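Home News About us Products Schools Press Contact
Search this site Enter keyword Go

PRESS RELEASE

April 2018

Lornik to open household goods room in Rumthorpe

Lornik, the supplier of small household and workroom goods, will open a new goods room at its Rumthorpe premises in June. The room will be used to look at how everyday items are picked up, held, wrapped and put away, and the findings will be used in the company's packing guidance for shops, schools and care homes.

The work will begin with small bottles. Washing-up liquid, hand soap, plant feed and craft paint are all sold or decanted into small plastic bottles, and these make up a large share of the orders that leave the Rumthorpe site. They are also the items most often mentioned when customers write to the company about leaks and spoiled parcels. A bottle that has been laid on its side in a box of paper goods can ruin the whole box, and the cost of replacing the contents is usually much greater than the cost of the bottle.

The programme has been named Staniforth, after the lane on which the first Lornik shop stood. It will run for 6 months in the first instance. During that time 435 items from the current catalogue will be handled, wrapped and repacked, and a short note will be written on each. The notes will record where the item is best held, whether it needs a wrapping and of what kind, and which goods should not be placed beside it.

Lornik has appointed Mendetti, a maker of paper rolls and wrapping materials, as supplier to the programme. Mendetti will provide paper in seven widths, from narrow bands intended for bottle necks to full sheets suitable for plates and bowls. All of the paper supplied will be plain white, so that any leak can be found at once during checking. The company will also supply paper tape for the closing of cartons.

The goods room has been fitted out simply. Walls are plain and white, and the work surfaces are of light wood at table height. Sockets have been placed on the wall above the table where possible in order to leave the surface clear. Storage for cartons and returned goods is provided in the adjoining corridor, and deliveries will continue to be received at the rear of the building as at present.

Customers will see the first changes in the way that small bottles are sent out. Under the revised guidance each bottle is to be held at the neck and cap while the wrapping is applied to the body – a method that keeps the cap closed and the label flat. The bottle is then to be stood upright in a divided carton, with the heavier bottles at the centre. Cartons of mixed goods will carry a slip stating which end should be opened first.
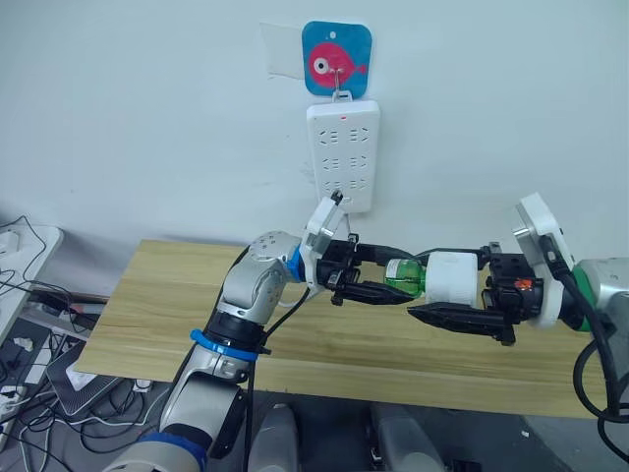 The guidance also deals with the question of how much wrapping is enough. Packing teams have in the past been asked to use their own judgement, and the amount of paper in a parcel has varied a good deal from one shift to the next. A single turn of paper is to be the standard for plastic bottles. Glass will continue to be wrapped twice and kept apart from metal goods. Customers who prefer to receive their order without paper may say so when ordering, and this choice will be printed on the packing slip.

A printed booklet setting out the new guidance will be issued when the room opens. The first 100 copies will be sent free of charge to schools and care homes that hold an account with Lornik, and further copies may be requested from the Rumthorpe office. The booklet includes a section on storing liquids in shared cupboards, with advice on shelf height, drip trays and the labelling of decanted soap and paint.

Existing orders are not affected by the opening of the room. Customers with goods due for delivery in June do not need to take any action, and the returns procedure remains unchanged. Account holders who wish to suggest an item for inclusion in the Staniforth programme are invited to write to the press and customer office at Rumthorpe, giving the catalogue name of the item and a short account of the difficulty met in packing or storing it.

Notes to editors

Lornik supplies household, classroom and workroom goods from its premises in Rumthorpe. Requests for copies of the booklet, or for further information on the goods room, should be addressed to the Lornik press and customer office.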